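A table for the shared kitchen, and what belongs on it

Mar 5, 2019
By Marichka Kravchuk
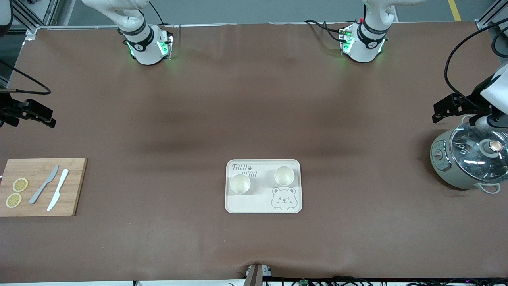 When we moved the Zoltent lunch group to the ground floor last August, I promised to write some lines for the newsletter when the kitchen is in order. It took longer than I thought. The kitchen is now mostly in order, and I want to tell you how we use it, what we bought, and what we still look for.

First, the rice. Those who come on rice days know that we had long discussions about it. In the old place we cooked in a big pot on the stove, and one person had to stand beside it and do nothing else. Now we have a rice cooker, a pale green one, and Kanako Nomura has taught several of us how to use it properly. Her method is simple. Wash the rice in cold water until the water is nearly clear, let it stand in the sieve for a short time, and only then measure the water. When the cooker has finished, leave the lid closed for ten minutes more. I was impatient in the beginning and opened it at once, and my rice was wet on top and hard below. After the ten minutes, turn the rice over with the flat spoon, from the bottom to the top, so that the steam can go out.

For four people we take 500 grams of dry rice, which gives a good portion for everybody and a little left for the person who washes up. Please do not fill the pot higher than the upper line inside. It boils over, and the starch is very difficult to remove from the small hole in the lid.

Please also do not wash the rice in the inner pot. Use the metal bowl from the lower shelf. The inner pot has a coating, and the one of our first cooker was scratched after half a year. A new pot would have cost 67 euros, so we decided for a new cooker, and the old one went to Roswitha Grube, who keeps her clothes pegs in it.

Second, the cutting board. We have now a bamboo board for vegetables, fruit and herbs. It is light brown and looks very nice, and I would like that it stays so. Bamboo does not like to lie in water. Wipe it with a damp cloth and a drop of soap, rinse it fast on both sides, dry it with a towel and put it standing on its narrow side. Never in the dishwasher, please. Two times in the year I rub it with oil, the food-safe kind from the hardware shop Baumgart, and leave it over night. If somebody wants to help with this, the oil is in the cupboard under the sink, behind the bin bags.

Onions and garlic are a special case. The smell goes into the board and comes out again with the apples. Half a lemon and some coarse salt help quite well — rub, wait five minutes, rinse. For meat and fish there are the two plastic boards on the wall, and these may go in the dishwasher as hot as you like.

Third, the serving tray. We had some doubts if we need one, but now I do not want to be without it. It is cream-coloured, so you notice very quickly when it is not clean. We carry the bowls on it to the dining room, and on the way back the same tray takes the dirty dishes. Kerstin Hollmann finds this not hygienic, and she is probably right. Her proposal is to wipe the tray between the two trips, and there is now a blue cloth on the hook beside the door only for this purpose.

Then there is the question of how to cover a table. I have tried oilcloth, paper from the roll and a cotton cloth of my grandmother. What I like best is a smooth brown sheet. Brown is kind to tea and soy sauce. It gets some wrinkles when you pull it tight, and with me it always gathers a little at one place where I have pulled too much. Do not try to iron it. Smooth it with the flat hand from the middle to the outside and leave it alone; the next day it looks better. Under hot things always put a mat, also when you think the pot is only warm.

A word about money, as some of you asked me. The lunch group has spent 143 euros in this winter for kitchen things, and 127 euros came back from the soup evening at Wandside. The difference was paid from the coffee box. Emiliano Ventura has all the receipts in a folder and shows them gladly, perhaps more gladly than you have time for.

What we still look for:

A second flat spoon for rice, plastic or wood, no metal.
A sieve with fine holes, not too small.
Glass jars with lids that close well, for lentils and dry beans.
Somebody who can sharpen knives. The shop Diltero does it, but only in quantities bigger than ours.

If you have one of these things at home and do not use it, put it on the window shelf with a small note with your name. Please no more mugs. We have very many mugs.

Next rice day Kanako will cook with mushrooms and ginger, and I will make the cucumber salad with sesame. Write your name on the list beside the fridge until the evening before, so that we know how much to wash. If you come without writing your name you will also get something to eat — but maybe more salad than rice.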